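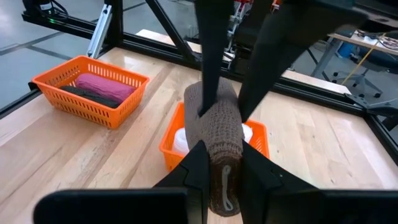 31 January 2025

Equipment list for next qtr, before I forget.

Finger pads: Prallo quote is 294 for the box, Nakamura cheaper per pair but min order 50. Go Prallo. We don't need 50.

Handover between the two arms on knits still the main job, so pads first, everything else after. Open-weave stuff wants a softer face I think, ask Wotau if they do samples.

More baskets, same orange slotted kind. 13 each. Get two. Do NOT let purchasing swap the color again, had to redo half the October runs.

Spare wrist cable - 66, Bundilstead, they want a PO number frist. Chase.

Second table: no. Not this budget. Maybe put extrusion on the list seperately so it doesn't get cut with it.

Still to price: towels, socks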